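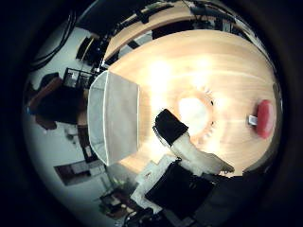
Sala de consulta de Stamville: la mesa grande, de madera clara.

Guía del Portal de Apelaciones Cullance
Sección 4. Presentar un recurso de apelación contra una sentencia por falta

Esta sección explica cómo una persona sin abogado puede presentar su recurso en el portal Cullance, desde la sala de consulta de Stamville o desde su casa. Antes de comenzar, usted debe tener la cuenta ya activada (vea la sección 3). Si tiene abogado, es él quien debe entrar, con el perfil de letrado, y los pasos son diferentes (sección 6).

4.1 Lo que necesita tener a mano

El número del expediente, como aparece en la primera hoja de la sentencia. Se escribe completo, con los guiones.
La sentencia que quiere apelar, en un archivo PDF.
El documento de identidad con el que abrió la cuenta.
El resguardo de la tasa, o bien la solicitud de exención firmada.

Nota: el portal no acepta fotografías de la sentencia. En la sala de consulta hay un escáner, y las instrucciones están pegadas en la tapa.

4.2 Iniciar el recurso

1. Entre en su cuenta y elija la opción Mis expedientes.

2. Escriba el número del expediente y pulse Buscar. Si el sistema responde "Sin resultados", revise primero los guiones. Después revise la letra final, que muchas personas olvidan.

3. Abra el expediente y compruebe que su nombre está escrito igual que en la sentencia. Si hay un error en el nombre, no siga: pida la corrección en la ventanilla y vuelva cuando esté hecha. Un recurso presentado con otro nombre queda en espera.

4. Pulse Nuevo recurso. El sistema le pregunta qué parte de la decisión quiere apelar: la condena, la pena o las dos. Puede marcar las dos casillas.

5. Elija el tribunal de destino. Para las faltas juzgadas en Stamville, el tribunal es el de Plusthorpe. La lista muestra también otros tribunales, pero no son válidos para este tipo de recurso.

6. Rellene el formulario 162 en la pantalla. Los campos con asterisco son obligatorios.

Precaución: la sesión se cierra sola cuando usted deja de escribir mucho tiempo. Pulse Guardar borrador después de cada campo largo. El texto que no fue guardado no se puede recuperar, tampoco por el servicio técnico.

4.3 Escribir los motivos

7. En el campo Motivos, explique por qué considera que la decisión es incorrecta. Escriba un motivo en cada párrafo y ponga el número de la página de la sentencia a la que se refiere.

8. No cuente otra vez toda la historia del arresto o del juicio. El tribunal de Plusthorpe ya recibe las actas. Lo que necesita leer es dónde está el error: por ejemplo, una prueba que no fue admitida, un testigo que no fue citado, o una norma que usted piensa que fue mal aplicada.

9. Si necesita más espacio, marque Adjuntar escrito aparte y suba el archivo. En ese caso escriba en el campo Motivos solamente la frase "Véase el escrito adjunto". No deje el campo vacío.

Nota: puede escribir los motivos en su idioma y solicitar traducción con la casilla Idioma. La traducción la hace el servicio Lương. El plazo del recurso se cuenta desde la fecha en que usted presenta, no desde la fecha de la traducción.

4.4 Adjuntar los documentos

10. Pulse Añadir documento y suba la sentencia. Espere hasta que la barra esté verde.

11. Suba de la misma manera el resguardo de la tasa o la solicitud de exención.

12. Para cada archivo elija el tipo en la lista. Si el tipo no está en la lista, use Otros y escriba un título corto. Títulos como "escaneo" o "documento nuevo" retrasan la revisión.

13. Abra cada archivo con el botón Ver antes de continuar. Compruebe que están todas las páginas y que ninguna está girada.

Precaución: no suba archivos protegidos con contraseña. El portal los admite sin dar aviso, pero la oficina no los puede abrir y el documento se considera no presentado.

4.5 Firmar y enviar

14. Pulse Revisar y lea el resumen completo. Después del envío no es posible cambiar nada; solamente se puede añadir un escrito complementario (apartado 4.7).

15. Pulse Firmar. Recibirá un código en su teléfono. Escríbalo sin espacios.

16. Pulse Enviar una sola vez. La operación puede tardar 2 minutos. Durante este tiempo no cierre la ventana y no use la flecha de volver.

17. Descargue el justificante y guárdelo. En él aparecen la fecha, la hora y el número de registro. Sin este número, la ventanilla no puede localizar su recurso el mismo día.

4.6 Después del envío

El estado del recurso se ve en Mis expedientes. Los estados posibles son:

Recibido: el recurso entró en el sistema.
En revisión: la oficina comprueba los documentos.
Pendiente de subsanar: falta algo. Abra el aviso para saber qué es y hasta cuándo puede entregarlo.
Trasladado: la otra parte ya tiene copia y puede presentar su respuesta.
Listo para señalamiento: las respuestas están presentadas y el tribunal puede fijar la fecha de la vista.

Nota: el portal no envía cartas. Los avisos llegan solo al correo de la cuenta. Mire también la carpeta de correo no deseado.

4.7 Escrito complementario

Mientras el estado es Recibido o En revisión, puede añadir un escrito complementario. Abra el expediente, pulse Complementar y repita los pasos 10 a 15. Se admiten como máximo 2 escritos por recurso. Con el estado Trasladado el botón desaparece, y hay que pedir permiso al tribunal por escrito.

4.8 Ayuda en la sala de consulta

La sala abre también el sábado por la mañana, pero ese día no funciona la ventanilla de correcciones. El personal de la sala puede ayudarle con el escáner y con la cuenta. No puede decirle qué motivos escribir ni opinar sobre su caso.

Para errores en esta guía, deje una nota en la ventanilla a nombre de Phúc Hoàng e indique el número del paso. La versión de septiembre corrige los pasos 5 y 12.

Continúa en la sección 5: Solicitar la suspensión de la pena durante el recurso.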